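Small Screens, Long Lives: A Talk with Folasade Olatunji of Duan

Last updated: 13 December 2023

Folasade Olatunji has spent most of her working life on the parts of a circuit board that people rarely look at, and she is very happy to talk about every one of them. 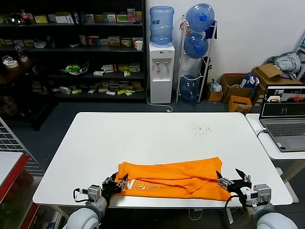 We met to discuss the Losen, a power supply board for hobbyists and small labs that Duan began shipping in January, and I'd barely sat down before she had one in her hand and was pointing at the input connector with a pencil.

"Everybody asks about the regulator first," she told me, "and I always want to start over at this end, where the trouble comes in." The Losen takes anything from a tired battery pack to a cheap wall adapter, and she has a long list (a really long list, we went through a good part of it over tea) of the ways people manage to plug those in backwards. The first version had a plain diode for protection. It worked, but it ran warm and wasted power, so the board now uses a small transistor instead.

I asked how the project got started. It grew out of her evenings at Zustdale, a shared workshop where she used to help beginners with their first boards. "They'd bring me a microcontroller that kept resetting, and they'd be convinced it was their code. They had rewritten the thing four times, poor souls! And I'd put a scope on the supply and there was the dip, every time the motor started."

Her design partner, Femi Eze, handles layout, and the two of them clearly enjoy disagreeing. He wanted a smaller board. She wanted room for bigger capacitors and for labels a person can read without a magnifier. "Femi won on the mounting holes," she said, laughing, "and I won on the print. I think I got the better deal." The early batch came to 694 boards, and 12 were sent back, nearly all of them for a cracked ceramic capacitor sitting too close to a screw. They turned that part sideways and moved it inward.

The parts shortage came up, as it does with anybody in this line of work. Duan lost its usual inductor supplier halfway through and waited 66 days for a replacement from Flenalport, and even then the new part had a slightly different footprint. "So we drew pads that fit both," she said. "It's a bit ugly. I've grown fond of it."

Sales have reached 2,374, which pleases her, though she was much keener to tell me about the letters. One customer runs a weather station from a Losen on a barn roof. Another wrote three pages about ripple, with graphs, and she answered with four.

Before I left I asked what she'd tell someone laying out a supply for the first time. She thought about it for quite a while. "Put in more test points than you think you need, and put a ground one right beside them. You'll be standing there at night with a probe in each hand, and you'll want somewhere to clip the thing." She and Femi are now at work on a version with two outputs, and they haven't yet agreed on which side the second connector goes.

Contact us | Copyright 2023 | Back to top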